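Keep the throw off the bed

Most of the advice on small bedrooms tells you to add texture. In practice this means a long-haired throw or cushion at the foot of the bed, put there in the morning and dropped on the floor at night. I did it for years. My view now is that shaggy things belong on one chair, in one room, and that most homes have three or four too many.

Start with the washing. The label on ours says 40 degrees, and at 40 degrees the pile came out in ropes. It needed two days over the bath to dry and then a going-over with a brush – the sort you would use on a spaniel. A plain wool blanket from the market in Fidadbridge gets hung out of the window, shaken and put back. I know which of the two I look after properly.

Then there is storage. A folded cotton bedspread takes up a shelf. A long-pile throw takes up the shelf and pushes the door open. We have a Bokwood blanket box, bought second-hand, which held all our winter bedding until the furry things arrived. After that it held two of them and the sheets went on top of the wardrobe.

People will say that a bed without something soft on it looks like a hospital. I don't agree. Beds were dressed for a long time with quilts and woven covers. The small museum over the library has a bedcover dated 1761, flat as a tablecloth and handsome. What makes a bed look bare is usually a duvet that is too small for it.

I would make an exception for patterned pile, which I like more than the plain cream kind. White with black patches and a bit of brown hides a lot. Crumbs, fluff and the odd tea splash vanish into it, and it can go roughly 2 months between washes. Plain cream shows everything within a week. 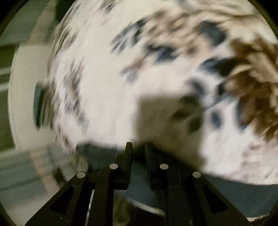

Page last changed: September, by Woldemariam

White and black with a broad patch of tan-brown is the colouring I mean. Long pile like this suits the back of a chair, where it gets leaned on and little else. On a bed it is slept under, sat on and trodden on, and the strands mat together.

If you already own several, keep the one you reach for when you are cold and pass on the rest. The Telau charity shop takes them clean and bagged. Ours went in 4 bags, and the blanket box shuts again.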